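Help > Shared Spaces > Snack Table FAQ

Posted in May by Shafiq Weerakoon

Snack table at Oncombe: common questions

Can I leave packaged snacks out?

Yes, if they are sealed. Put single packages in the tray and don't stack them. Anything opened goes home with you or in the trash by 3 p.m.

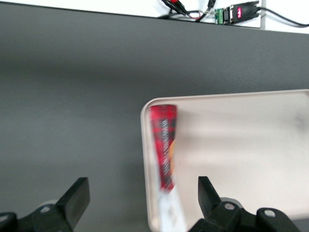 Where do drinks go?

On the table, beside the tray. Caps must be screwed on tight. Bottles can lie on their side if they are small, but a larger one should stand up. We had a spill in the Kuipers room that took most of an afternoon to clean, and the table there still has a dull patch. 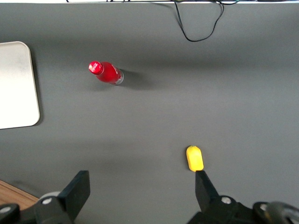 The same rule covers cups with lids. Open cups belong in the kitchen, even for a few minutes.

What about fruit?

Whole fruit with a peel is fine: lemons, oranges, bananas. Cut fruit needs a lidded container and a name on it.

What is the small cabinet for?

Napkins in the top drawer, tea bags and sugar packets in the bottom one. Please don't store food in it overnight. Refills are in the supply closet, shelf 17.

Can boxes stay on the table?

One at a time. Stand the box upright so people can read the front, and flatten it for recycling when it's empty. 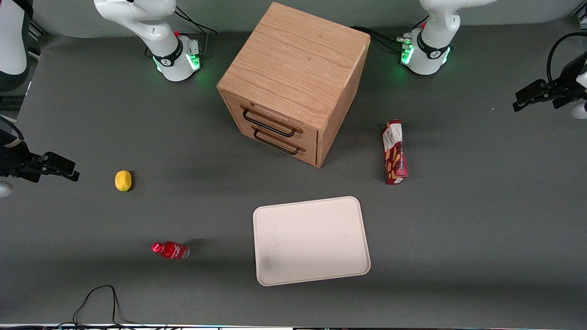
Cabinet, tray, lemon, bottle and snack box on the gray table.

How do I clean the tray?

Warm water, dish soap and a soft cloth. Scouring pads scratch the plastic. Gray smudges may need a second wash with a little baking soda.

Who do I ask about allergies?

Call extension 694 before you bring in anything with nuts.

Comments

Luuk Van Damme: Does the 3 p.m. rule apply to the Unau room too?

Shafiq Weerakoon: Yes, all rooms.

Skurska desk: We're out of napkins again. Could someone send up a pack?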